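2019-10-19

Home since four, feet up, and a cup of tea that I keep forgetting to drink. I promised myself I would write this one down properly before the details ran together, so I'm going to be slow about it and put in everything (including the parts that only I will ever care about).

It was the last Saturday timetable but one for the 253, and I wanted to ride it end to end while it still runs through to Gallport. From December it gets cut back to Vultby Depot, and anybody going farther will change there onto the new 11, which is being stretched out past the hospital and down the hill to the harbor. On paper it comes to the same thing. I have looked at the new map a good many times at the kitchen table and I can see why they drew it that way, with the 253 so late so often once it gets into the Gallport traffic. But I have been riding it since it was a rush hour bus with four trips each way, and I'm allowed to be a little sad about it!

I caught the 7:42 from Grundar Square. The heater was on full blast under my seat, and I didn't move, because it was the good seat, the one just behind the back door where the floor steps up and you can see over the hedges. There were six or seven of us as far as the college and then a whole crowd got on with instrument cases, and for two miles I had the end of a trombone resting against my knee. Very polite crowd. They all thanked the driver getting off, every one of them, and it took so long that we lost the light at Mill Street twice.

The detour is still on at Yagi Bridge. I had hoped it would be over so I could do the proper route one last time, but no, we went left by the feed store and along the river road, which adds five minutes and skips the two stops by the church. There was a lady waiting at one of them, I could see her coat across the water. I do hope she had read the notice. It's taped up on the inside of the shelter, behind the bench, in the smallest type you ever saw.
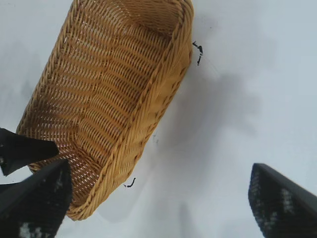

After Vultby it gets pretty, and this is the stretch I will miss riding straight through. The bus climbs up behind the water tower, and for a minute or so you have the whole bay on the right, gray this morning with a strip of light way out. We were running nine minutes down by then. The driver changed over at the depot gate, and the new one took a while getting the mirrors how he liked them, and then he drove that hill as gently as I've ever known it done. I wanted to tell him so when I got off, and then a stroller was coming up the steps and I only said thank you like everybody else.

Gallport by 9:20. I walked down to look at where the 11 is going to stop. They have poured the curb already and put up a pole with a bag over the sign, and the shelter is lying in pieces behind a fence. It's on the wrong side of the street for the market, in my opinion, though it's closer to the clinic, and I suppose more people need the clinic. I had a roll and coffee at the counter by the ferry office and wrote down the fleet numbers I'd collected so far, nothing unusual except one of the old 2000 series with the brown seats, which I thought had all gone to the school runs. I would have liked to ride it. It was sitting there with its door open and "Not in Service" up front.

Came back on the 1:15, a different bus and not nearly as warm. I dozed from the water tower to the depot, I'm sorry to say, so I missed the bay going the other way. A boy across the aisle was telling his father all the stops before the voice announced them and got every one right until Yagi Bridge, where of course the detour threw him off, and he was so put out about it. I knew just how he felt.

The ride counter in the back of my old notebook now says nearly 500 on this route, counting only the ones I remembered to mark. I'd like to go once more before the change, on an evening trip if my knee allows, to see the harbor lights come up. The last one out of Grundar is 6:50. Need to check whether that one goes by the hospital, and find my thicker gloves.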